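Fasarley Heated Towel Rail, Wall-Mounted, Hydronic or Electric

Product overview

The Fasarley is a ladder-style towel rail supplied by Allari for bathrooms, laundry rooms and small utility spaces. It is available in a hydronic version, for connection to an existing hot water heating system, and in an electric version with a sealed element. Both versions share the same body, the same brackets and the same finish options, so that a household may order one of each for different rooms and have them match.

The rail is made of mild steel tube with a welded frame. Horizontal bars are grouped in three banks with open spaces between them, which allows a folded bath towel to be passed behind the bar without scraping the wall. The standard unit is 500 mm wide. A narrower unit, 400 mm wide, is offered for cloakrooms and for walls where a door swing limits the available space.

Finishes

The Fasarley is offered in polished chrome, matte white and anthracite. Chrome units give off somewhat less heat than painted units of the same size, and customers who intend the rail to be the only source of heat in a room should select a painted finish. Replacement caps and bracket covers are available in all finishes and may be ordered separately.
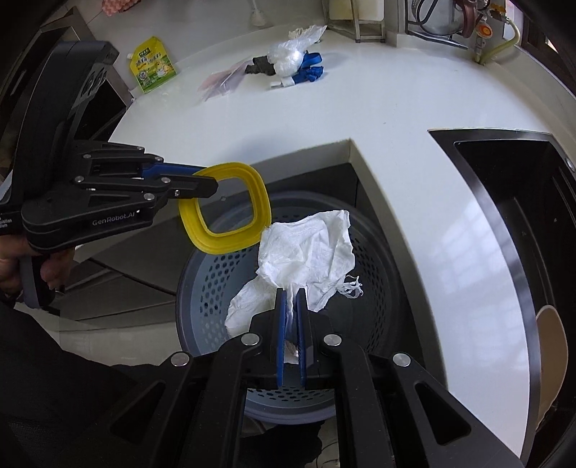
Matte white units are powder coated and should be cleaned with a damp cloth and mild soap only. Abrasive pads, bleach and limescale removers will damage the coating and are excluded from the warranty. Chrome units should be dried after cleaning to prevent water marks. Towels that have been washed with fabric dye should not be placed on a white rail until they have been rinsed clear.

Choosing between hydronic and electric

The hydronic version is connected to the heating circuit and operates whenever the boiler supplies that circuit. It is the usual choice in a new bathroom, where pipework can be set before the wall is finished. Valves are not included. Allari recommends the Fuchs angled valve set, which is sold in finishes to match the rail and is suitable for most wall and floor connections. Straight valves should be used where pipes rise directly from the floor.

The electric version is filled and sealed before delivery and requires no pipework. It is rated at 300 watts and is supplied with a cord for connection by a licensed electrician. An optional timer allows two heating periods per day. The timer must be mounted outside the bathroom, or within the zone permitted by the electrical code in force at the address of installation.

A dual-fuel arrangement is also possible. In this case the hydronic rail is fitted with a separate element and a tee connector, and may be used in summer when the heating is off. The valve on one side must remain open while the element is in use so that the water has room to expand. Customers who are uncertain whether their system is suitable should speak with a heating contractor before placing an order.

Installation

The rail is fixed to the wall with four adjustable brackets. The wall must be capable of supporting the rail, its contents and a full load of wet towels. Fixings for masonry are included. For drywall, a timber backing should be installed between the studs before the wall is closed — surface anchors alone are not acceptable.

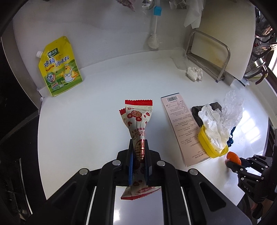 The distance from the wall to the center of the pipe connections can be adjusted by means of the threaded bracket stems. Final pipe positions should be taken from the rail itself and not from the drawing, as small differences may occur between production runs. Pipework should be flushed and treated with an inhibitor before the rail is put into service. Air is released through the vent at the top, using the key provided.

Old rails should be drained fully before removal. A small amount of dark water often remains in the lower bars, and floor coverings should be protected.

Delivery and returns

Units held at the Stalwood warehouse are normally sent out within two working days. Anthracite units are made to order and require 17 working days. Each carton should be opened and inspected before any tradesperson is booked, and transit damage should be reported in writing on the day of receipt. Rails that have been fitted, filled or wired cannot be returned unless a manufacturing fault is confirmed.

Warranty

The body of the rail is covered against leakage for ten years from the date of purchase. Electric elements and timers are covered for two years. Proof of purchase is required for all claims, and claims for hydronic units must be accompanied by evidence that an inhibitor was added to the system.

Inquiries

Technical questions should be addressed to Jana Rieger, Product Support, Allari. Please state the width, finish and version of the rail, together with the order number if a unit has already been purchased.

Page last revised 2022-09-05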